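Two-arm cloth folding, club build log (Prandden community college robotics club)

Forum: Student Projects > Manipulation

finis_tinkerer
Post 1

Okay, I promised an update back in November and then vanished, so this one is long. We're the robotics club at Prandden and our project this year is getting a two-arm setup to pick up a crumpled cloth and lay it flat.

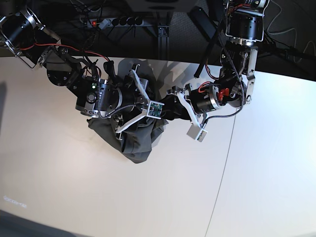

The plan is to teach it by demonstration. One of us drives the leader arms by hand, the follower arms copy, and we record everything. Then we train on the recordings and cross our fingers! As of last night we have 129 episodes of the first half of the task, meaning one gripper grabs the cloth anywhere it can and lifts, then the second gripper goes looking for a corner. The second half (spread it, lay it down) we've barely touched.

Yogesh Awasthi is our faculty advisor and he wants us to hit 100 clean episodes before we train anything. We have 129 total but maybe a third of them have a fumble somewhere. So my question for the group: do you throw out the fumbles or keep them?

Also happy to talk about the arms, the wiring, whatever. I love this thing.

rallis_bench
Post 2

Great to see this moving! Throw them out. We did a similar thing with dish towels at Rallis and our policy learned to fumble beautifully. It would reach, miss, back off, reach, miss, back off, exactly like our worst driver. Took us two weeks to figure out what it was copying.

oldservo1989
Post 3

I'd go the other way. If every episode is perfect then the arm never sees what a missed grab looks like, and the first time it misses for real it has no idea what to do. Keep the ones where the driver recovers. Toss the ones where somebody gave up or bumped the cloth off the table.

rallis_bench
Post 4

Sure, if the recovery is clean. Ours weren't. And with a dataset this small every bad habit counts for a lot.

oldservo1989
Post 5

A small dataset is the whole argument for keeping them. He'd be throwing away 40 or so episodes that took real people real evenings to record.

finis_tinkerer
Post 6

Both of you are making me change my mind every five minutes, haha. Would it be dumb to tag them and train twice? Once with, once without? Training runs overnight on the lab machine, so it only costs us a night.

oldservo1989
Post 7

Not dumb at all. Do that.

rallis_bench
Post 8

Yep, do that. Same start positions for the test on both, please, or the comparison won't mean anything. We used 7 starting piles, photographed each one and tried to match them by eye. Not perfect but way better than just tossing the cloth down.

knit_and_solder
Post 9

Lurker here, first year in our club, hi! Question about the cloth. Why dark gray on a white table? Doesn't a dark cloth hide its own folds from the camera? We started with a light blue one and you can see every crease.

finis_tinkerer
Post 10

Hi and welcome! We wanted it to stand out from the tabletop, and for finding the outline it's great. Inside the outline is another story. When it's bunched up, one fold on top of another is just gray on gray, and even the humans have trouble picking out a corner on the monitor. More light helped some. Radomir Ristić on our team wants to sew a bright thread along the hem and I keep saying that's cheating.

knit_and_solder
Post 11

I'm with Radomir! Real towels have hems you can see.

rallis_bench
Post 12

It's a bit of cheating. I'd get it working with the thread, then swap to a plain cloth and see how far it falls.

plirkance_dan
Post 13

Unrelated to the data fight, but how are you handling cables at the wrist? We're on our third set. The wire rubs on the bracket every time the last joint rolls over, and then the servo drops off the bus halfway through an episode.

finis_tinkerer
Post 14

Coiled cable with plenty of slack! Let it hang in a loop, go through the full range of the joint by hand with the power off, and only then tie it down. We tied ours too tight the first time and yanked a connector clean out. Keep a spare for every length, too, you'll want it at 9 pm when the parts room is locked.

plirkance_dan
Post 15

Ha, we have exactly zero spares. Ordering some tonight, thanks.

oldservo1989
Post 16

One more thing for the tags. Write down who was driving. I'd bet the difference between drivers is bigger than the difference between your clean and messy episodes.

finis_tinkerer
Post 17

Ooh. We have that for everything except the first batch, and I can probably work those out from the sign-in sheet. Adding a column now. First training run goes on tomorrow evening with the fumbles in, second one the night after, and I'll post both sets of results in this thread, good or bad.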